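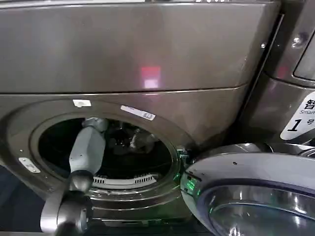
Front-loading washer, drum open.

Jatuvstead Residents' Association
Minutes, January meeting, started 7:05 pm

Minutes of the last meeting approved with one fix (the bike room code was wrong, now corrected).

Garden beds: big news, we have 11 new plots behind Bretasau Court! Sign-up sheet goes up in the lobby this month. Two people asked for a raised bed and the group was all for it. Soil order agreed, up to $200.

Laundry room: hours stay as they are. Please clean out the lint tray, and thank you to everyone who already does!

Winter supper: what a night. We had 69 people, and the soup from Đồng was gone before the music even started. Everyone wants it again next year, with more chairs (we can borrow from Drestoren Hall if we ask early).

Book swap: shelf is now full, over 200 titles, lots of kids' books. A second shelf was offered and happily accepted.

Parking: short talk, no vote. Back on the list for next time.

Any other business: the hallway light on three is still out. Reported again.

Closed 8:20 pm.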